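Taking an Old Server Apart Without Losing the Bits

March 20, 2019

I like old computers, and I especially like old servers, the ones offices get rid of when the warranty runs out. They're built like little tanks, they come apart mostly without tools, and they teach you more about how a machine goes together than any laptop will. My friend Sunil Majumder got me into it when he passed along a heavy one from an office in Udbridge, and I've been picking at others ever since. These are the habits that have saved me the most grief.

Start with the power. Pull the cord (both cords, if there are two supplies), hold the power button in for 30 seconds, and then go make yourself a coffee. Touch bare metal on the case before you touch anything green. I do wear a wrist strap now, after years of thinking I was too good for one.

Look at the colors before you reach for a screwdriver. On a lot of machines the parts you're meant to grab are a different color from the rest, so there are latches, levers and tabs in blue or some other bright shade, and those are your way in. If something won't budge, look for the tab you missed. I once leaned on a fan cover for a good 3 minutes and there was a slide lock staring right at me!

Then there are the narrow pieces that fit into slots. Line them up straight, put the tip in first and check it from the side before you push. If it goes in crooked, back it all the way out and begin again – wiggling is how corners get chewed up.

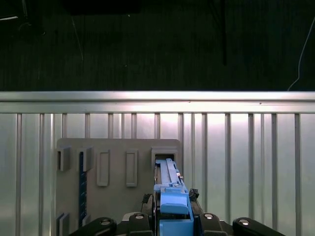 Blue piece, gray board, tip at the slot. Keep it square to the opening.

Light matters more than any tool I own. Work near a window if you can, and have a flashlight handy anyway, because the insides of a server are all deep shadows and shiny edges. I used to work at the kitchen table in the evening and I dropped so many screws into places I couldn't see.

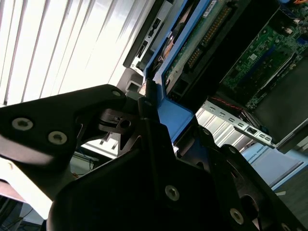

My other big thing is to clean as you go. A soft paintbrush (a cheap 1-inch one is fine) gets the dust out of heatsink fins, and a quick puff of canned air does the rest. Hold the fan blades still with a finger while you spray. Leave gold contacts alone unless they're really grubby, and then use a lint-free cloth with a little rubbing alcohol on it. No erasers, please, I know everybody's uncle swears by them.

For the bits themselves, get a tray. I've used muffin tins, egg cartons and the lid of a Plakine sandwich box, and they all beat a pile on the bench. Something with separate spaces is best, and I fill mine in the order things come off, so putting it back together is just a matter of working backward. A strip of masking tape along the edge takes pencil nicely. 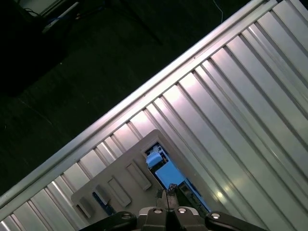
Gray plastic tray on the ribbed metal bench top. Grooves like those love to swallow a small screw, so use the tray!

Take a phone picture before every cable you unplug. I took 21 on my last one and used nearly all of them. And when you close it up, start every screw by hand for a turn or two before tightening any of them, or the last hole never lines up.

Next time I'll get into hard drive caddies, which deserve a page of their own. I have a stack of 25 to sort through first.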